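Thread on the Dramby footpath, for anyone who missed the parish meeting. I took notes for the whole thing so you don't have to.

1/ The path runs from the back of the old station to the ford. It has been on every map I can find, but it was never recorded as a public right of way. The new owner of Bustell Farm locked the lower gate in the spring.

2/ To get it recorded, people have to show that the public walked it openly for a long stretch of years. That means signed statements from anyone who used it, with dates as close as they can remember.

3/ So far 107 households have been sent a form. The ones that came back are mostly from Mill Row. We have almost nothing from the top end of the village, and that's where the school kids used to cut through.

4/ Myfanwy Pritchard has her father's walking diaries going back to before the bypass. He wrote down the weather, the route and what he ate. The path comes up over and over -- once with a note about a bull.
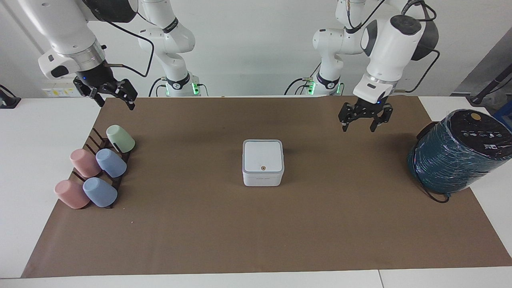 Dramby, October

5/ Update after a morning in the records office. The 1911 survey shows the lane as far as the second stile and then stops. The tithe map shows all of it, but in a dotted line, and the key for dotted lines is missing.

6/ Caradog Pumphrey thinks the railway company kept its own plans of the crossing. If they survive, they would be in the county collection under the station's old name, Rarkero Halt. I've put in a request. The wait is 15 working days.

7/ On the gate: please don't climb it and please don't cut the lock. The owner has been polite so far and has said in writing that he'll go along with whatever the county decides.

8/ If you're filling in a form, put down how you used the path, how often, and whether anyone ever stopped you. "Walked the dog most evenings" is fine. You don't need to write an essay.

9/ Forms are at the post office counter and in the library, 2 per household. Drop them back at either one. If you've moved away but walked it as a kid, message me and I'll mail you one.

10/ Next thing is measuring the width at the ford, water permitting. Will add to this thread when we have it.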